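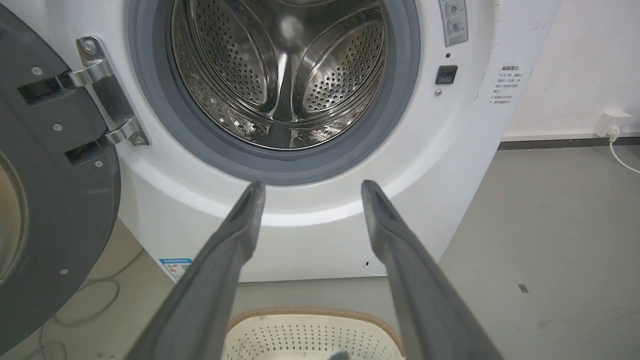 올트우드 주택관리공단의 공동세탁실 이용요금은 언제부터 바뀌는가?

변경된 요금은 2월 사용분부터 적용되며, 3월 관리비 고지서에 처음 반영된다.

올트우드 주택관리공단은 관내 임대주택 단지의 공동세탁실 운영 기준을 개정하고 세부 내용을 각 단지 관리사무소를 통해 공고했다. 적용 대상은 올트우드 본단지와 워카브우드 단지에 거주하는 2185세대이며, 두 단지에 설치된 공동세탁실 57곳이 모두 포함된다.

개정의 핵심은 요금 부과 방식이다. 지금까지는 세탁실 이용 여부와 관계없이 전 세대가 같은 금액을 공용관리비로 부담해 왔다. 앞으로는 공용관리비에서 세탁실 항목이 분리되고, 세탁기를 이용한 세대가 1회당 300원을 내게 된다. 세탁실의 조명, 난방, 청소에 드는 비용은 종전과 같이 공단 예산으로 충당한다.

공단은 지난해 실시한 입주민 의견 수렴에서 세대별 이용 빈도의 차이가 크다는 지적이 이어졌다고 밝혔다. 개별 세탁기를 보유한 세대는 이용하지 않는 시설의 비용을 부담한다는 의견을 냈고, 다인 가구에서는 이용 횟수에 따라 부담이 급격히 늘어날 수 있다는 우려를 제기했다. 공단은 두 의견을 모두 검토하여 단가를 정했으며, 기초생활수급 세대와 장애인 등록 세대에는 요금을 면제하기로 했다.

면제를 희망하는 세대는 단지 관리사무소에 신청서와 자격 확인 서류를 제출해야 한다. 기존에 관리비 감면을 받고 있는 세대는 별도의 신청 없이 자동으로 면제 대상에 등록된다. 신청이 늦어진 경우에도 자격이 확인되면 이미 납부한 이용요금을 다음 달 고지서에서 차감한다.

운영 시간도 일부 조정된다. 본단지 세탁실은 오전 6시부터 오후 10시까지, 워카브우드 단지 세탁실은 오전 7시부터 오후 10시까지 개방한다. 마지막 세탁은 오후 9시 이전에 시작해야 한다. 워카브우드 단지의 개방 시각이 한 시간 늦은 것은 세탁실과 인접한 세대의 소음 민원을 반영한 결과다.

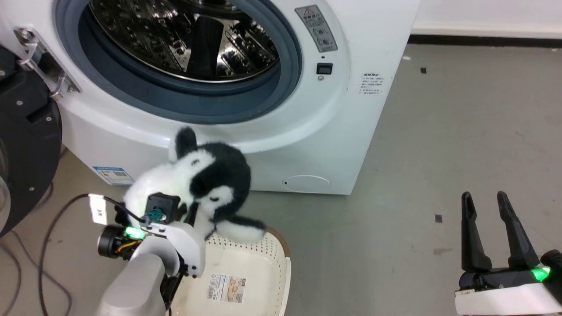

예약제는 단계적으로 도입된다. 우선 이용이 집중되는 저녁 시간대에 한해 관리사무소 게시판과 전화로 예약을 받고, 3개월간 운영한 뒤 전 시간대로 확대할지를 결정한다. 예약 시각으로부터 15분이 지나도록 세탁을 시작하지 않으면 해당 예약은 취소되며, 대기 중인 다른 세대가 이용할 수 있다. 예약 취소에 따른 벌칙이나 추가 요금은 없다.

세탁이 끝난 뒤 장시간 방치된 세탁물에 관한 규정도 새로 마련됐다. 종료 후 한 시간이 지난 세탁물은 관리 직원이 세탁실 내 보관대로 옮길 수 있고, 일주일 동안 찾아가지 않은 물품은 관리사무소에서 한 달간 보관한다. 대형 카펫과 애완동물 전용 깔개의 세탁은 종전과 같이 금지된다.

이용요금은 입주민 카드로 집계하여 매월 관리비와 함께 청구하며, 현금은 받지 않는다. 카드를 분실한 세대는 관리사무소에서 재발급받을 수 있다. 첫 재발급은 무료다. 기계 이상으로 세탁이 중단된 경우에는 당일 또는 다음 근무일까지 관리사무소에 신고하면 해당 회차의 요금이 청구에서 제외된다.

공단은 시행에 앞서 단지별 설명회를 한 차례씩 개최한다. 본단지 설명회는 주민회관에서 오후 7시에, 워카브우드 단지 설명회는 관리동 회의실에서 오후 2시에 열린다. 참석이 어려운 입주민은 관리사무소에서 개정 기준 전문과 요금 안내문을 받아볼 수 있다. 안내문은 각 세탁실 출입구에도 게시된다.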